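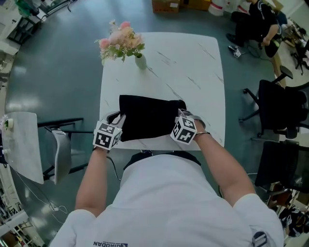 Folding cloths and napkins: the things I get asked most

Do I need a special table?
No! Any flat top will do, as long as there's room for the cloth to lie open. I push the flowers right up to a far corner and get on with it. A bud vase is fine. A big jug of dahlias in September is asking for trouble.

Which way round do I fold?
Long sides together first, then in half, then in half again if it's for the Triklow drawer, which is only 200 mm deep. Hold it by both side edges and give it a gentle tug before you let go, or you'll get that puffy ridge along the top.

Black cloths show every bit of fluff. Any tips?
Oh, I know. I shake mine outside and go over them with a damp hand. Lint rollers work too (I get through loads).

Do you iron first?
Only for guests. Otherwise I fold them warm from the dryer and put something heavy on the pile.

How many should I own?
I've got 6 and that sees me through a week, with the odd Saturday-best one borrowed from my mum.

Can I hang them instead?
You can, but mine always slide off the rail in the Pandby cupboard.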